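The Case for the Empty Cubby

By Weronika Urbańczyk

My sister-in-law bought a white cubby unit in November and has been apologizing to it ever since. It has glossy sides, neat partitions and a little glass-doored compartment that she describes as "for special things." It cost $582. She owns, by her own count, no special things.

I sympathize. Open shelving is sold on the idea that you will finally display your life. Then you get it home, and your life is batteries. The Górecki catalog shows a pear in one cubby and a folded linen napkin in the next. I have never met a household that stored one napkin.

Magdy Kamel, who has fitted furniture out of a shop in Lirthorpe for longer than he cares to say, tells customers to put one thing in and then go have lunch. Most can't stand it. They come back from lunch with a basket, and then the basket needs a label.
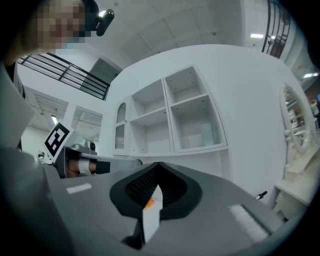
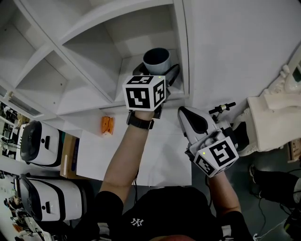
Kamel's own rule is one object to a compartment and at least half the compartments bare. A cup is fine. A small box is fine, provided you know what's in it. He gets stern about the carved stuff, the vanities with oval mirrors, because a mirror across from open shelves shows you all your shelves again. "You bought 100 pounds of furniture," he told me, "and now you've got 200 to dust."

White gloss makes it worse. It looks wonderful until somebody touches it, and people do touch it, usually while saying how wonderful it looks. Kamel wipes his down with a damp cloth and will not discuss sprays.

I tried the rule at home on an old Dodberg unit. I took everything out and put back one mug. By evening there were keys next to it, then a tape measure, then a library book that turned out to be my husband's. The mug is in the dishwasher now. The tape measure has kept the spot.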